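Gas Storage Operator Flenura Asks to Extend Cross-Border Supply Deal

A black robotic arm above a dark gray mat on a light wooden tabletop.
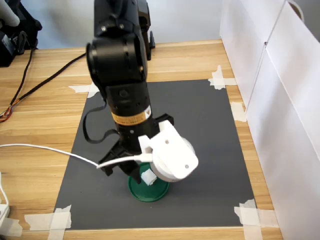
A robotic arm with a black gripper and a white attachment on its side.

Flenura, the company that runs the Gristavex underground gas storage site, has asked regulators in two neighboring countries to extend its cross-border supply agreement for another eight years. The current agreement ends in July, before the main part of the refilling season.

Under the deal, gas bought by utilities on both sides of the border is kept at Gristavex over the summer and released during the heating months. The site can hold 715 million cubic meters. Flenura wants to keep that volume unchanged but alter the way space is assigned, so that smaller buyers can book it by the month instead of committing to a full season.

"Our customers need to know by spring where their gas is going to sit," said Margit Tóth, the company's head of commercial operations. "A one-year rollover would get us through the next winter, but it would leave the same question on the table twelve months later."

The request is backed by Enar, a pipeline company that owns the 2,257-kilometer line feeding the site. Enar said in a written statement that it would need a long-term booking commitment before going ahead with work on two compressor stations. The stations are among the oldest on the route, and the company has put off replacing them while the future of the storage deal remains open.

Joly, an industrial gas buyer, has objected to parts of the proposal. It says the monthly booking system would favor trading firms, which can move in and out of the market quickly, over factories that use gas at a steady rate all year. In its filing, Joly asked for a fixed share of the storage space to be set aside for industrial users at the current tariff.

Tanner Lapointe, an energy analyst who follows the region's gas market, said the disagreement over booking terms was likely to take more time than the extension itself. Both governments have an interest in keeping the site full, he said, and neither has suggested letting the agreement lapse.

"The volume isn't in dispute," Lapointe said. "The argument is over who gets first call on it in a cold February, and what they pay."

Tariffs have been a sore point since last winter, when a long cold spell led to heavy withdrawals and buyers without reserved space had to pay spot prices. Several district heating companies later passed part of the cost on to households. Flenura says monthly booking would have given those companies a cheaper way to secure extra gas. Joly disputes this and says the price of short-term space would have risen along with everything else.

There is also a question of transit rights. The agreement lets gas cross the border twice, once on the way into storage and once on the way out, with only one transit fee. Ognjen Obradović, a lawyer who specializes in energy contracts, said that arrangement is written into the agreement and would not survive without it. If the deal expired, shippers would have to pay at both crossings until a replacement was signed.

Obradović said a short technical extension was possible if the regulators needed more time. It would require the consent of both energy ministries but not a vote in either parliament.

The regulators have opened a joint comment period for storage customers, network operators and consumer groups. They are expected to publish a draft decision before the current agreement runs out. Flenura has asked for the new booking rules to take effect at the start of the next storage year, with existing seasonal contracts honored until they end.

Related items
Enar Delays Decision on Compressor Replacement
District Heating Firms Seek Longer Gas Contracts
Interview: Kalliopi Hoxha on Transit Fees and Small Markets
Opinion: Isauro Cuautle on the Cost of Winter Reserves

Contact the newsroom | Copyright, all rights reserved | Back to top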